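Notas de la visita a Flinero, jueves 4 de junio. Escritas en el tren de vuelta, perdón por el desorden.

Llegamos tarde. El autobús desde Sellent deja en la rotonda y luego hay que andar por el arcén, nada señalizado. Puerta verde, timbre que no suena, llamar con los nudillos. Dentro, café de termo y chalecos amarillos de talla única (la única es enorme).

## Qué es Flinero

Almacén y taller de material de oficina. Compran a granel, montan lotes, los mandan a colegios y a despachos pequeños. También recuperan: bolígrafos de ferias, restos de oficinas que cierran, cajas enteras de lápices con el logo de una empresa que ya no existe. Eso último era lo que yo quería ver. El resto del grupo venía más por la parte de papel.

El edificio era una fábrica de persianas. Techos altos, frío incluso en junio, palomas. Dos naves: la grande para palés, la pequeña para montar lotes y revisar.

## Nave grande

Rápido, porque nos la hicieron rapido. Estanterías de Ondby hasta arriba, archivadores, folios, más archivadores. Una carretilla pitando todo el rato. El sistema de ubicaciones lo lleva un programa, Jatoi, que cambiaron en mayo y por lo visto todavía hay gente que apunta en papel por si acaso. Vi las libretas. Colgadas con un cordel de cada pasillo.

Pregunté por las devoluciones. Respuesta larga, me quedé con poco: lo que vuelve abierto no se vende como nuevo, pasa a la nave pequeña y allí se decide.

## Nave pequeña

Mucho mejor. Más luz, radio puesta, olor a goma de borrar (de verdad, se nota nada más entrar). Se trabaja por botes: cada lote de escritorio lleva su portalápices con el surtido dentro, y se revisa vaciando, probando y volviendo a llenar. Lo que no escribe va a una caja. Lo que escribe mal va a otra caja, y esa la vuelven a mirar por la tarde.

Los portalápices, de los de malla negra de toda la vida. Los hay en cualquier oficina, yo tengo uno en casa con clips y una llave que no sé de dónde es. Rotuladores blancos de capuchón negro, bolis, lápices, todo de pie y revuelto.

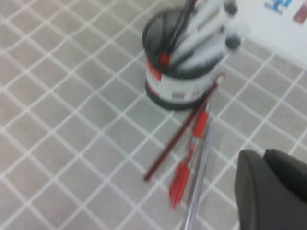

*Bote de malla con sus rotuladores; delante, sobre la cuadrícula, un lápiz y dos bolígrafos.*

Cosas que apunté sobre el surtido:

- El lápiz se comprueba por la punta y por el otro extremo. Si baila algo, fuera.
- Los bolis de cuerpo transparente tienen ventaja: la tinta se mira al trasluz y listo.
- El rojo se gasta menos y se seca más. Es el que más se tira.
- Rotuladores siempre tumbados en el estante, de pie solo cuando van al bote. Tumbados duran más, dicen. En casa los tengo todos de pie, así me va.
- La etiqueta va en la parte baja del bote, y arriba se deja la malla a la vista.

Nos dejaron montar uno a cada uno. Parece una tontería y no lo es, el orden importa: primero lo gordo, luego lo fino, que si no se cae todo hacia un lado. El mío volcó 2 veces. Tardé 5 minutos, allí van bastante más deprisa y hablando de fútbol.

Me gustó la caja de los huérfanos: capuchones sin boli, bolis sin capuchón. Se emparejan a ratos muertos. Pregunté si compensa. Encogimiento de hombros. Pero la caja estaba casi vacía, o sea que alguien lo hace.

## Lo que falló

El turno de preguntas, cortísimo. La tienda de saldos, cerrada, y era medio motivo del viaje: en la web ponía abierta hasta las 2. Tampoco vimos la parte de impresión de etiquetas, estaban con una avería y nos pasaron de largo por delante de la puerta.

## Práctico, por si alguien va

Hay que apuntarse por correo, contestan en un par de días. Zapato cerrado obligatorio, a una chica le prestaron unas botas. Baños al fondo de la nave pequeña. Para comer no hay nada cerca, el bar de la rotonda solo tiene bocadillos y a la una ya no quedaba tortilla. Vuelta a Sellent: un autobús cada 2 horas, mirad bien el horario antes de poneros a charlar en la puerta. Nosotros perdimos el bueno.

Pendiente: escribirles por lo de los lápices con logo, que al final con las prisas no los vi. Y devolver el chaleco, que me lo he traído puesto debajo de la chaqeta.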